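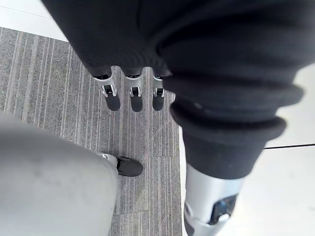 Print | E-mail
2 min read

1/ Good morning. Our small museum in Beltstead has new rules for journalists and bloggers, dated 12/08/2025. I write the main points in this thread.

2/ The press office is now on the second floor, in the old Ivanov reading room. Please ring the bell at the side door on Skarkard Street. The front desk cannot give press badges.

3/ Filming inside the galleries needs a written permission. Send us the name of your publication and the day you wish to come. Tripods are allowed only before opening.

4/ The Ridano map collection has been with us from 1983. It has 420 sheets, and many are still under copyright. For these we can lend a scan for one article only.

5/ Please write the credit line as we send it, also in the online version. Last April it was missing in two articles and the lender was not happy with us.

6/ Student newspapers are welcome too, with the same form.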